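# Plorketti oval colander and bowl, after a few months of pasta

I eat a lot of pasta. Like, an embarrassing amount, mostly shells and the short curly kind that gets stuck in everything. My old metal strainer finally lost a foot over the winter and started tipping noodles into the sink, so I went looking for something that would hold still, and I ended up with the green Plorketti set: one oval colander, one small round bowl in the same color.

First thing, the shape. I was on the fence about an oval, but I have a narrow sink and it sits in there lengthwise with room left for my hand. A round one that size would block the whole basin. You do have to pay attention when you pour, though! The holes are grouped toward one part of the bottom, so if you dump your pot at the wrong end the water sits there for a second and thinks about it. Tilt it a little and it goes. I've done 100 rinses or so of rice, beans, berries, you name it, and only the really tiny stuff (quinoa, I'm looking at you) gets through.

The rim is smooth all the way around and I love that. My old one had a wire edge that collected gunk. With this I just wipe it and put it away – four seconds, done.

The little bowl I figured I'd ignore, and now I use it more than the colander. Grated cheese, lemon halves, the olives I eat while the water boils. It is small, so don't buy the set for the bowl if you want something for cereal.

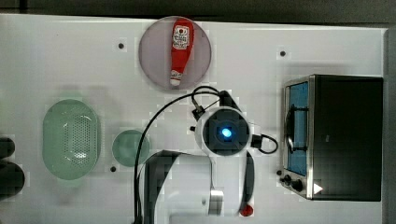
*Duda, April*

Spring update from the new place, where I have a big white table and finally some elbow room. The ketchup is for the fries, before anyone writes in about ketchup on pasta (Ruairí Hegarty, I know it's you). The mauve plate isn't part of the set, but I think it looks great with that pale green.

Color has held up fine, even after a tomato sauce incident I was sure would leave it orange. I paid 20 for the pair on sale and I've seen it listed at 40, and at 40 I'd hesitate. I'd also like a handle or a hook hole, because mine lives on top of the fridge.

Would I get it again? Yep, at the sale price, and I'd take a second bowl if they sold them separately.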